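Vudosetti Tabletop Set, release 5

Contents
Vudosetti is a collection of teleoperated tabletop episodes recorded for training manipulation policies. Release 5 holds 199 episodes across 17 tasks. All of them were recorded at the Nondville site with a two-finger gripper and a wrist camera. The release is dated Wednesday, November 15, 2023, and replaces the one from March.

Each episode folder contains the wrist video, joint positions, gripper opening, and a text file with the instruction given to the operator. Instructions are short and use everyday words: "put the block in the cup," "move the cup to the left." They were written before recording and were not edited to match what the operator did.

Collection
Operators drove the arm with the Rana hand controller. Small items such as blocks, cups, and trays were put back by hand between episodes. Positions were not measured — we wanted the spread that comes from people setting a table slightly differently each time. Items that play no part in the instruction were often left out on purpose.

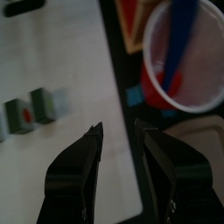
Lighting was not controlled either. Some sessions are dim, and black items on the black work surface can be hard to separate from it. We did not brighten the video. If your training code normalizes exposure, check the darker sessions by eye before a long run.

Failed attempts are kept and labeled. An episode counts as a success only if the final state matches the instruction. A drop followed by a good second grasp is still a success, and the drop stays in the recording.

Splits
The training split has 128 episodes. The rest are held out for validation and testing, listed in splits.txt. No recording session appears in more than one split.

Known problems
Fast wrist moves blur the video, and the fingers hide part of the work area in most episodes. Gripper opening is logged as commanded, so it can differ from the real opening when an object is held.

Loading
Use the Zasateck reader, or open the files directly. File names sort in recording order. Timestamps are in seconds from the start of the episode.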